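Idthorpe bedroom folding set — README

Quick notes, will tidy later. Set covers one job only: a crumpled bit of cloth on a bed, picked up, spread, folded. 800 clips, 2 rooms. Parry is the bigger one, pale sheet, grey padded headboard. Lusau is the spare room.

Bed was left as it was between goes. Sheet creases stay in, please don't crop them out. Same for the book on the headboard.

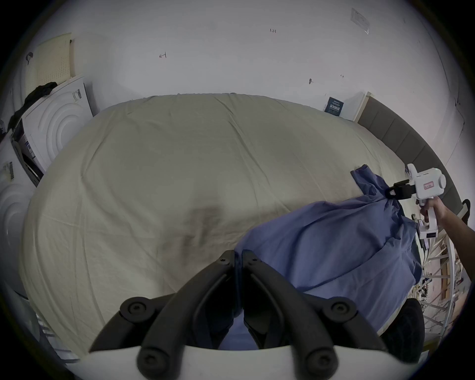

Known problems

Blue cloth on beige is easy. Beige on beige isn't — 15 clips where Mared couldn't find the hem at all, marked "unsure". Folds hanging over the side of the bed get labelled as "edge", not "drop". Definately read the label sheet before you merge anything. Sleeves and hems look alike when bunched, so use "folded edge" if you can't tell. 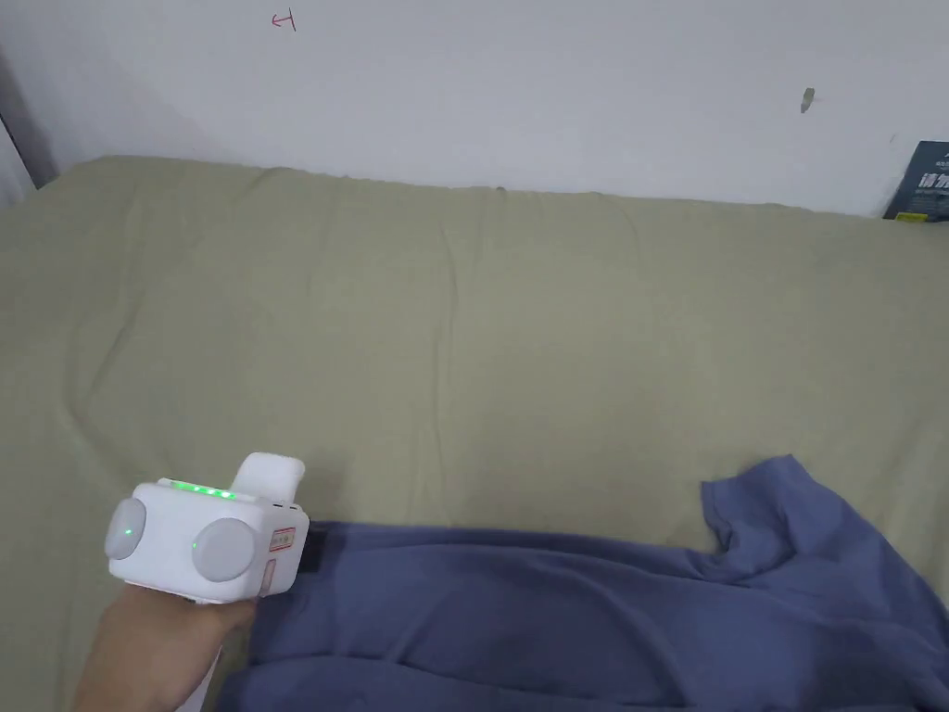

Idthorpe, November

Labels redone by Ryota Kuroda and Định Hứa. Old ones are in the Welimeo folder, dont use them. Towels still to come, Callum has the list. Pillowcases dropped — too few. Questions to Cathal Ní Bhriain, Thursday is best.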